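Gripper log, part 6: it finally closes straight

I have been waiting to write this one! After a winter of crooked prints and stripped screws, the hand-held gripper is together, it opens and closes without that awful click, and I can carry it around the workshop like a very strange pair of kitchen tongs.

If you're new to the blog, I build at the shared workshop in Fekstead, mostly in the evenings, and this is the tool I use to show my robot arm at home how to pick things up. I squeeze the trigger, move the cup or the sponge or whatever it is, and the wrist camera records the whole thing from the gripper's point of view. Later the arm (it's called Titar, long story) tries to copy me.

What changed since part 5

The big one is the pads. My old ones were flat, and flat pads are fine for boxes and terrible for anything round. Jitendra Prajapati suggested a V shape months ago and I ignored him, so let me say it in public: Jitendra, you were right. The new pad is dark gray rubber with a raised rim and a mesh-like texture on the inside, and round things settle down into the notch all by themselves. I tried a marker, a broom handle and a lemon, and the lemon was my favorite.

The second change is the body. I went for big rounded curves all over, partly for looks - I admit it - but mostly so there are no corners to catch on a sleeve. Light gray filament, because that was the spool I had.

The third is boring and made the most difference. I moved the hinge pin back 3 mm. The fingers used to meet at the tips first and then twist. Now they meet along the whole length, and I must have opened and closed it 80 times the first evening just to watch.

An evening in the workshop

I took it down to the big hall once the pads were glued, with the marker board standing up by the desk so the camera has something with known squares to look at. The hall has a high corrugated ceiling and fluorescent lights, and I was worried the lights would blow out the top of the view. So I pointed the gripper up across the room with the camera running. The tubes are bright, sure, but I can still read the ceiling ribs and the beams, and the notch of the pad is nice and clear in the middle, which is the bit I care about. The corners go black from the wide lens and I'm leaving that alone.

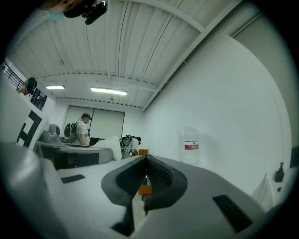
Still on the list

The trigger spring is too stiff. Tímea Takács has small hands and gave up after a few squeezes, so I'm going to try a softer one from my junk drawer before I buy anything.

The cable wants a proper clip. Right now it's tape.

I'd also like a second set of pads in a softer rubber, for eggs. Shivam Lodhi has offered the eggs, and he wants to be there when I try it.

Files for the new body and the pad mold will go up once I've fixed the wall thickness near the hinge. If you print it before then, add a bit extra there, mine creaks!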